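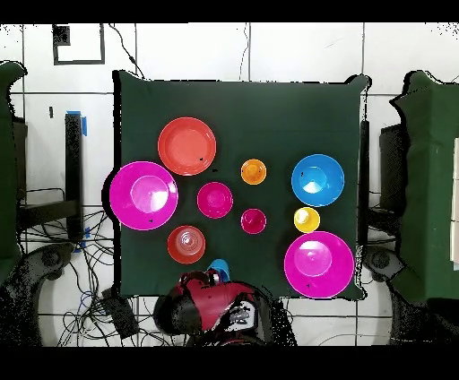

Xiaoyan wrote to me that a shared meal should never begin with a list. People bring what they like to cook, she says, and if there are four potato salads then everybody eats potato salad. I have read her message several times and I still do not agree with her, but I understand now why she thinks so.

When I came to Covcombe I knew one person in the whole town, and she moved to Clakerley after a month. The first invitation I got was a paper note under the door: lunch in the yard, bring a dish. In my language "bring a dish" sounds as if the host has no plates. So I brought a plate. An empty one, washed very well! Valbona Kos took it from my hands, thanked me and put bread on it, and for two years she did not tell me about my mistake.

Now I help to prepare this lunch, and I am the one who makes the list. Last April we were 40 people from our street and from Goodwin Road, and we had nearly no main food, only cakes. The children were very happy. My neighbour's father, who had walked up the hill with his stick, ate sponge cake at one o'clock and then again at two, and he went home quite early.

My list is short. It has a column for hot food, one for cold food and one for sweet things, and you write your name where there is still space. I also ask people to write if there are nuts in it. I do not ask for recipes and I do not tell anyone how much to cook - this was Valbona's condition, and she was right.

What Xiaoyan fears, I think, is that a list makes it feel like work. She grew up with big family tables where things simply arrived. But at those tables there was always an aunt who had telephoned everybody the evening before. I had such an aunt too, and her telephone was her list.

This year I wrote my own name under cold food. I will make the bean salad with dill, which needs 12 hours in the fridge, and I will bring it in a bowl that I do not mind losing. Xiaoyan has not written her name anywhere. She says she will come with something.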